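4. Comparing finger sets on the two-arm bench

Now the fun part! With both arms homed and the controller talking to them, you can start finding out which fingers suit your parts. We use the Gerimari gear kit because small metal teeth show up a sloppy grip right away.

1. Spread the dark cloth over the work surface and smooth it by hand. A few faint creases are fine.
2. Set the round base plate and the gears between the arms, within reach of both.
3. Check that each camera sits firmly in its green mount and that its cable has enough slack for a full wrist turn.
4. Bring one arm down slowly until its finger is just above the cloth, next to the plate.

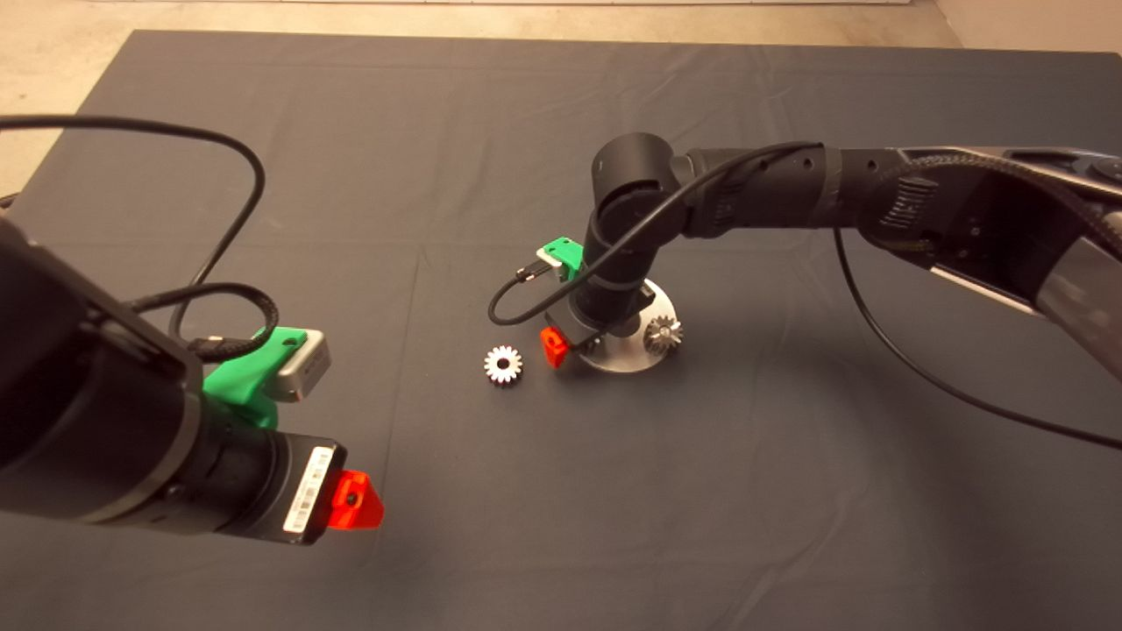 Figure 4-1. Finger beside the base plate, second arm standing by.

CAUTION: Keep speed at 8 percent or lower for every first approach. Metal gears will happily chew up a printed finger.

5. Run the pick-and-place cycle 300 times with the first finger set. Save the log under the finger name.
6. Swap sets and repeat. Xiaoyan Cui's trial in our shop went to 400 cycles on the Birmont fingers, and the extra runs were well worth it.
7. Open the wrist camera view and look closely at both tips. You get a great look at the pads from here!

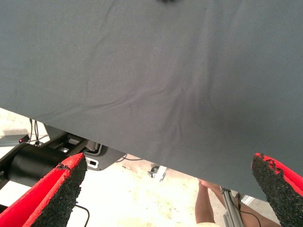

Figure 4-2. Wrist camera view: textured black pads, with chipped red edges at the tips.

NOTE: Chipping on the outer shell and wear on the pad are separate entries in the log. Score them separately, or your comparison will favor whichever set has the tougher shell.

8. If a pad is lifting or a tip catches on fabric, replace the pair. Always change both fingers together.
9. Re-zero the gripper opening before the next set (see 3.2).

Settings for the Kesus controller are in section 5. Yutong Yu keeps the shared results sheet and loves getting new numbers, so please send yours in.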